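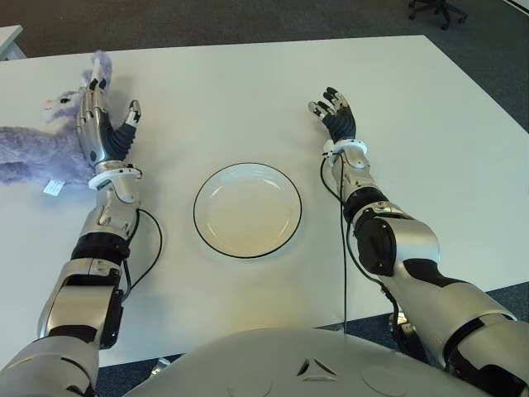
Most of what Viorica Preda has learned about teaching robots she learned by taking things away from them. Her small group at Akari has spent the better part of a year on a training method they call Tenon, and the idea behind it is simple enough to explain over lunch (she explained it to me over lunch, with a napkin). A robot learning by imitation tends to memorize the whole tabletop, so that a task learned with an empty white plate between its hands can fall apart when there is also, say, a lavender plush animal lying at the edge of the table beside its left hand. A person wouldn't give the toy a second thought. The robot, poor thing, has to be taught which parts of the world it is allowed to ignore.

The usual cure is more practice, and lots of it. An operator guides the arms through a task again and again, the recordings are fed to a learning program, and everybody hopes that enough variety has crept in along the way. Preda's team had 500 such recordings for a plate-passing task when Mostafa Helmy, who joined in February, began to wonder how many of them were teaching the robot anything new. He wrote a short program that hid one region of the camera view at a time and checked whether the robot's planned motion changed. Where it did change, and the region had no business mattering, the recording was marked as a bad influence – his phrase, and it has stuck.

What came out of all that sorting was a set of 269 recordings, a good deal leaner than the one they began with. Trained on those alone, the robot finished the plate task more often with clutter on the table than it had when it learned from everything. "I reran it for 2 weeks because I didn't believe it," Helmy told me, laughing, and he still looks a little suspicious of the graph on his wall.

Maham Virk, who runs the trials, is quick to point out where it goes wrong. Tenon does well when the clutter keeps to the side and much less well when something leans against the plate itself, and of the 13 household tasks on her list, the folding ones hardly improved at all. Cloth changes shape with every touch, so hiding a corner of it tells you very little. She would like to try hiding moments in time next, and she talked about this so happily that our coffee went cold.

Related stories
The long apprenticeship of a robot hand
Jawad Satti on why grippers still drop the soap
Inside Sternavex, where the test kitchen never closes

Filed under: Robotics, Machine Learning, Features

We use cookies to remember your settings and understand how readers use this site. By continuing to browse, you agree to our cookie policy.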